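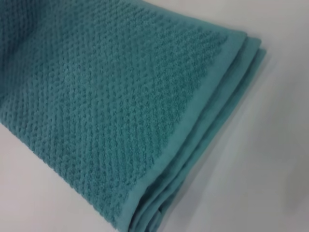

Trevness (cerveza)

La Trevness es una cerveza ácida de trigo, de fermentación mixta y color pajizo, elaborada por la cervecería Ogbonna en la localidad costera de Pellport. Pertenece a la gran familia de las cervezas ácidas del norte de Europa, aunque se aparta de ellas por el uso de corteza de pomelo y de una pequeña proporción de centeno malteado, que le da un cuerpo sedoso poco habitual en bebidas tan ligeras. Es una de las cervezas más refrescantes que se pueden llevar a la mesa y, a la vez, una de las más expresivas: pocas consiguen tanto aroma con tan poca graduación.

Historia

La receta nació de una serie de ensayos de Somtochukwu Wike, maestro cervecero de Ogbonna, que buscaba una cerveza capaz de acompañar el marisco local sin taparlo. Las primeras cocciones se hicieron con limón, pero el resultado le parecía plano. El cambio decisivo llegó con el pomelo, añadido al final del hervido y otra vez durante la maduración.

La cerveza se presentó al público el 4 de diciembre de 2019, una fecha curiosa para un estilo que casi todo el mundo asocia con el verano. El primer lote constó de 3.386 botellas y se vendió íntegramente en Pellport. La acogida fue magnífica, y la Trevness pasó a formar parte del catálogo permanente de la casa.
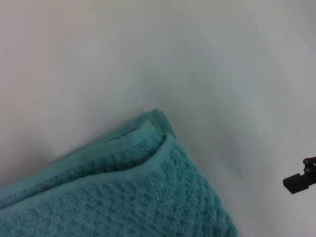
Elaboración

La base es malta pálida de cebada y trigo sin maltear, con el centeno como tercer cereal. El mosto se acidifica en la caldera mediante lactobacilos antes del hervido, un método que permite detener la acidez en el punto exacto. Después se añade el lúpulo, siempre con mano ligera: el amargor se queda en 8 IBU, apenas lo justo para sostener el conjunto.

La fermentación principal corre a cargo de una levadura ale de perfil limpio. Al trasegar se incorpora una segunda levadura, de carácter más silvestre, que trabaja despacio durante 16 semanas y aporta esas notas de heno, piel de manzana y pimienta blanca que tanto entusiasman a los aficionados. 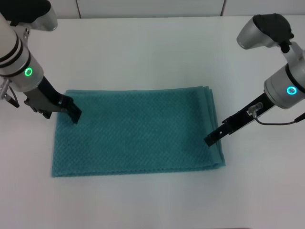 La corteza de pomelo se pela a mano y se deja sin nada de albedo, la parte blanca, cuyo amargor resultaría áspero en una cerveza tan delicada. Terminada la maduración, la Trevness se embotella sin filtrar, con un poco de azúcar para que la carbonatación se complete en la propia botella.

Características

En la copa muestra un amarillo muy claro, algo turbio, con una espuma blanca y vivaz que se desvanece pronto. La nariz es una delicia: cítricos frescos, masa de pan y un fondo floral. En boca entra chispeante y ácida, se suaviza gracias al centeno y termina seca, con un recuerdo salino que invita al siguiente trago.

Servicio

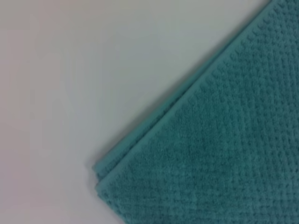 La Trevness se sirve a ocho grados, en copa ancha de tallo corto, y se comercializa en botellas de 500 ml. Conviene guardarlas de pie al menos un día para que el sedimento se asiente, y verter despacio, dejando el último dedo en el fondo (¡o agitándolo y sirviéndolo también, que tiene sus partidarios!). Las copas se enjuagan con agua fría justo antes de usarlas. Para escurrirlas boca abajo va de maravilla una toalla de rizo puesta plana sobre una superficie lisa, como la verde azulada de la fotografía, siempre que no haya pasado por suavizante: sus restos arruinan la espuma.

Variantes

Drikodari es la versión de invierno, con más centeno y cáscara de naranja amarga en lugar de pomelo. Fue desarrollada junto con la cervecera Mal-soon Ok y sale a la venta cada diciembre. Resulta más redonda y especiada, y combina estupendamente con quesos azules y con pescados ahumados.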